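Trarham Automation Board
General > Events and site visits
Thread: Open day at Drellholm, garment handling demo, notes and questions

kmatsuda
Went to the Drellholm open day. Posting notes while I still have them, since a couple of people in the end effector thread asked.

Format was a short talk, then two stations you could stand at. Station one was bin picking with a fixed arm, which most of us have seen before. Station two was folding and handling of knitwear with hand-held grippers. A person holds the gripper, does the task, and the recording is used as training data later. No arm at that station at all.

Points I wrote down:

Jaws are parallel closing, driven through a linkage on each side. Opening was wider than I expected for the size of the body.
The operator worked with one in each hand. They said new operators get 16 hours of practice before anything they record is kept.
Each garment is done from a crumpled start, a flat start and a part-folded start.
Failed grasps are kept in the set and labeled. They do not throw them out.
The flat work surface was a plain table with a mat. They also do sessions on beds and sofas in real homes, shown only on a screen during the talk.

I asked about cycle time and was told they don't track it at this stage. I'd have liked a number.

Happy to answer what I can.

linkage_hat
What was the fingertip material? That decides most of it with knits. A hard tip on a fine rib will either slip or catch a loop.

kmatsuda
Not stated, and they didn't pass them around. The tips on the demo units were narrow blocks. I didn't see any snags but I only watched a few garments.

trarham_pete
I was at the same event, later slot. My view is less positive. The folding was neat because a trained person was doing the folding. That tells you the gripper can hold a sweater. It tells you nothing about what a policy trained on the data will do with it. The talk had one clip of an arm folding a towel and it was sped up. I asked by how much and the presenter had to go and check.

kmatsuda
Fair on the clip. I don't agree on the first part. If a person can complete the task with only the jaws, and no fingers touching the cloth, then you know the hardware isn't the limit. Plenty of projects skip that check and find out a year later.

trarham_pete
Except fingers were touching the cloth in my slot. The operator put a gripper down and smoothed a sleeve by hand, twice. Was that recorded as a good run?

kmatsuda
Didn't happen in my slot. I'd want to know as well.

h_tsuji
I do fixture design, so take this from that side. Two jaws on a long folded stack is a poor hold if you only pinch one end. The near end is fixed and the rest is free to twist about the pinch point. The second gripper has to act as a support or a stop. Did they use it that way, or were both pinching all the time?

kmatsuda
Both. Mostly one pinched while the other pushed or steadied. They called the second one the guide hand. Both pinching was for the lift and the carry.

h_tsuji
Then the interesting number is how often the guide hand makes contact without closing. A lot of controllers treat an open gripper as idle. If the learning side does that, the support contact gets lost.

linkage_hat
Agree with this. We had the same problem in October on a cell that handles felt sleeves. The second arm was pressing the part down and the log showed it as "waiting". It took us far too long to find.

oldrelay
Question from someone who has only done rigid parts. Why record in homes at all? A table with good light is repeatable. A bed moves when you lean on it.

kmatsuda
The presenter's answer was that the bed moving is what they want. Soft surface, patterned sheet, other clothes lying nearby. If everything is recorded on a mat, the model learns the mat.

trarham_pete
Which is a reasonable answer, but then show it. A demo on a mat at an open day, with the home sessions on a slide, is the wrong way around.

cminami
Moderator note. I've merged the duplicate thread from the Kaletti section into this one. The Kaletti visit is a separate event with its own thread, please keep questions on that over there.

Hatsue Sasaki got in touch after reading the first page. She was at the talk and has written up the bed work for her own page, and she agreed to have it copied here in full. Her text follows as she sent it.

Bed work with two grippers: the long fold
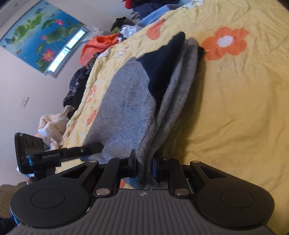

Hatsue Sasaki
Handling engineer, Higuchi
2025-02-20

The gray knit in the jaws is at the stage I think deserves more attention than the final fold. The garment is already a long, narrow stack. One gripper pinches the near end into a narrow bundle, and the tip of the second rests against the lower part of the stack from the left.

The ridges of the folded layers run toward the pinch and converge there. At that end every layer has to fit between two small blocks, so the thickness in the jaws depends on how the fold was made. Fold once too often and the jaws reach their limit before the outer layers are held. Those layers then slide when the stack is lifted. For heavy knits I would stop one fold earlier and accept a wider stack.

The sheet matters too. A creased sheet gives a fingertip something to catch on, and a tip that goes in too low can take sheet and garment together. On a table the same approach height is safe. I would set the approach from the cloth and ignore the nominal height of the bed.

For anyone planning sessions of this type, the notes I would pass on:

Keep the approach angle of the two grippers different, so the housings do not meet over a narrow stack.
Log light contact from the second gripper as its own event.
Use knits with a visible change of color between sections. The seam gives a reference for how far the stack has turned.
Leave the other laundry on the bed.

I have no results to offer on trained policies. These are notes on the handling only.

h_tsuji
Thanks, the point about thickness at the pinch is the one I was trying to get at. "Log light contact as its own event" should be in the manual for any two-gripper setup.

trarham_pete
This is more use than the talk was. I still disagree on the color change. If you choose garments with a handy seam, you've made the task easier for the camera and you'll pay for it on a plain black sweater. Record the plain ones first.

kmatsuda
She said it's a reference for how far the stack has turned. I read that as being for the person reviewing the run.

trarham_pete
It doesn't say so. If it's for review only, fine.

oldrelay
The jaw limit explains something from the demo clip. The stack opened up on one side during the carry and the operator set it down again. I had assumed poor grip force.

linkage_hat
Could be either. More force on a knit compresses the middle layers and the outer ones still creep. A wider tip would help more, at the cost of getting under an edge.

jminami
Has anyone got the part number for the gripper mount they had on the bench at station one? I wrote down 3025 and can't find it in any catalog.

kmatsuda
I have the same number in my notes, so you didn't misread it. I think it's their in-house drawing number. Ask at the desk, they answered my follow-up by email without trouble.

jminami
Will do. There were 18 people in my slot and I couldn't get near the bench to check.

cminami
I've sent the question about hand contact and labeling to the organizers, together with the one on playback speed. If they reply I'll add it to this thread. Leaving it open.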